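Read the Bill, It Won't Bite

I have become the kind of person who reads bills over breakfast, and I recommend it to everyone. Last session our statehouse took in 498 of them. Most died quietly in some subcommittee and will come back in May with a new number and the same typos. I love them anyway!

My current favorite is the Clindstead drainage bill. It's five pages long. It would let a town set up its own stormwater district without waiting on the county, and it caps the yearly fee at $100 per household. You can get through it before your coffee cools, and when you're done you know more than you'd learn from 12 months of yard signs.
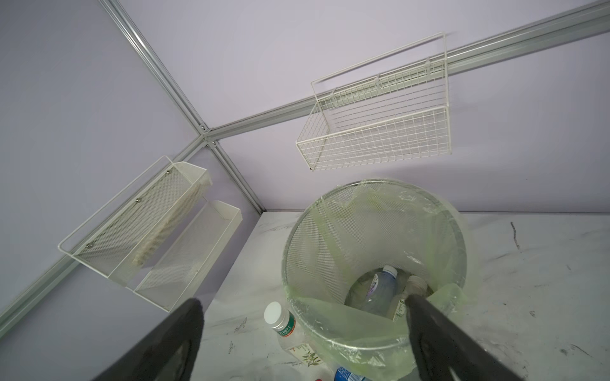 The good stuff is in the definitions. Section 2 spends half a page on what counts as a "channel," and a ditch behind the Marnov subdivision either is one or isn't, depending on a comma. People in Marnov have been arguing over who clears that ditch for as long as I've lived here. The answer (or the fight, anyway) is sitting right there in plain type, free to anyone.

My old civics teacher, Nazareno Morelli, made us read a zoning ordinance out loud, taking turns, one clause each. We groaned. By the second Friday we were interrupting each other to ask what "notwithstanding" was doing in there. I still think that was the best class I ever took, and I'd put it in every high school tomorrow.

Yes, some bills are dreadful to read. The Tomoana bridge bill amends a law that amends another law, and you need three tabs open to find out they changed "may" to "shall." But what a change! "May" means the bridge gets inspected if somebody feels like it. "Shall" means it gets inspected. 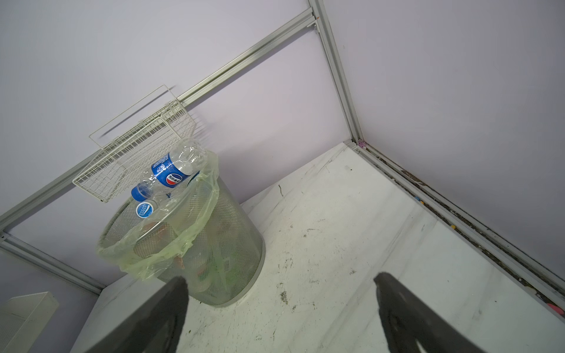
Where to start

Pick something short and close to home. Search the legislature's site for your town or your river. I started with Flimen Creek and lost a whole evening to it, happily. Read the definitions first, then the fee section, then call your representative's office and ask about one word that bugs you. Mine called back the same afternoon, and we talked about culverts for half an hour.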